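Tuesday, February. Walking route data, Stenden old town, second pass.

Rechecked the loop from the rail station to the castle gate against the visitor map. The map gives 42 minutes on foot. Walked it at an even pace, no stops, and got there in 58, so 16 over. Most of the difference is the stair section behind Breton Street, which the map draws as flat road. Step count on the stairs is 261, bottom landing to upper terrace, handrail on the left side only going up. Need to enter this as "stairs, no ramp" in the Leiva guide file. The old entry says "gentle slope."

Museum ticket desk closes at 4:30, last entry 4:00. Guide has both as 4:30. Corrected. 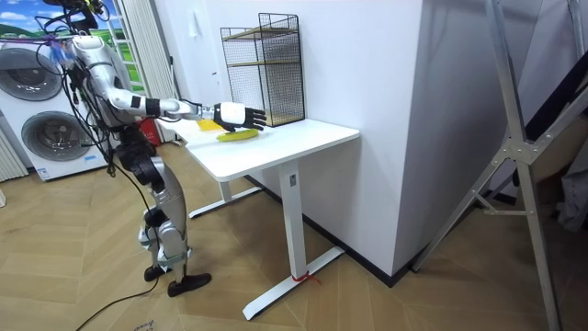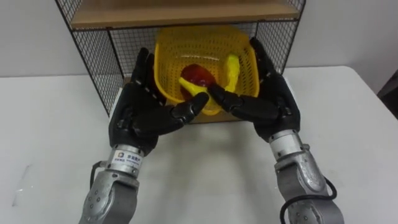
Read the stair entry back on the afternoon call. The Hosilley office answered that the flat road does exist, but it goes the long way past the mill and was closed for paving when the map was printed, so both routes should go in with separate times. Fine with me. The mill route is not timed yet.

Open items:
Mill route, both directions, with a wheeled suitcase.
Bus stop at the gate is 100 m farther south than the pin. Move the pin.
Winter hours for the terrace café. Sign on the door and sign at the gate disagree.
Check whether the castle loop and the temple loop share the same lower stairs. If so, merge the notes and keep one count.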